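Home | The Cell | FAQ | Parts | Contact

3 min read

Looking after the Tetwood table: your questions

How often do you wipe the grippers down?

After every 30 runs, or sooner if I've been doing food (carrots leave more behind than you'd think!). Dry cloth first, then a slightly damp one on the fingers only. Keep it well away from the wrist.

Do the cables need anything?

A look every morning. I move each arm slowly through its whole reach by hand, power off, and watch the loops. If one goes tight or snags on the rack, I give it more slack and start over. 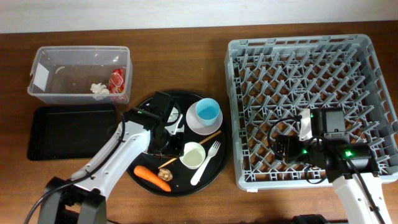
I also swap the cable ties each September, whether they look tired or not. Oldřich Kratochvíl at Wosumar talked me into that one and I've stuck with it.

Where do the bin, the tray and the rack go?

Same places every time. I set them out with both arms parked, then try one slow clearing run before I let it go at normal speed. If an arm bumps the rack, fix the rack's position first and leave the program alone.

What about the base bolts?

Check them every 200 runs. Snug is fine, please don't lean on the wrench – I stripped one on the Endholm setup and spent a whole evening getting it out.

An arm stopped halfway. Now what?

Hit stop, hold the arm up with one hand, then cut the power. Wait 30 seconds before you switch it back on, and home one arm at a time.

Back to top | Next: Spare parts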